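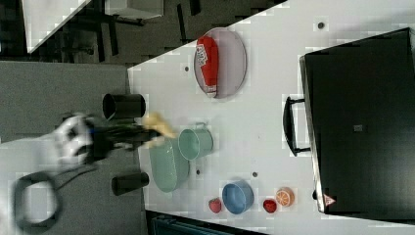 Kitchen items and toy food on a white table

Does Washing Air Rifle Pellets Make Any Difference?
Project report by Mahnaz Nouri, 21 Dec 2023

I should begin by saying that I came to this project as a shooter first and a student second. I have been going to the Urnach club since April, and in all that time I have heard the same friendly argument over tea: do you wash your pellets before a match, or shoot them straight from the tin? Half the members swear by warm water and a drop of washing-up liquid (then a night on a towel, then a tiny bit of oil), and the other half think it's a lovely way to waste an evening. My supervisor, Wolfram Fröhlich, kindly let me try to find out!

I used the club's old spring rifle, a Clultberg with a rather battered beech stock, and shot it from a rest at ten metres. All the pellets were Flirkix flat-heads from one batch. I fired 300 shots for the record, half washed and half unwashed, in groups of five, swapping from one sort to the other after each group so that my getting tired would spoil both equally. 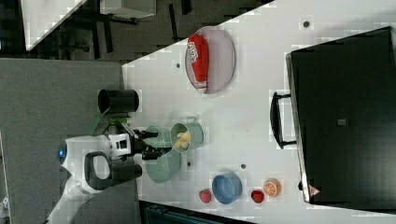 Measuring took far longer than shooting. I had meant to use calipers on every card, but the holes run into each other so badly that I ended up laying a clear plastic gauge over them and reading each one twice, on different days, with the labels folded under.

The washed groups were very slightly smaller on average, but the gap was well inside the spread I got from one group to the next, so I can't claim it as a real effect. The barrel did seem to pull through cleaner after the washed pellets, though I only have my own eye to go on there, and I would love to repeat that part properly with weighed patches. I'd also want a second shooter, and a rifle with a kinder trigger.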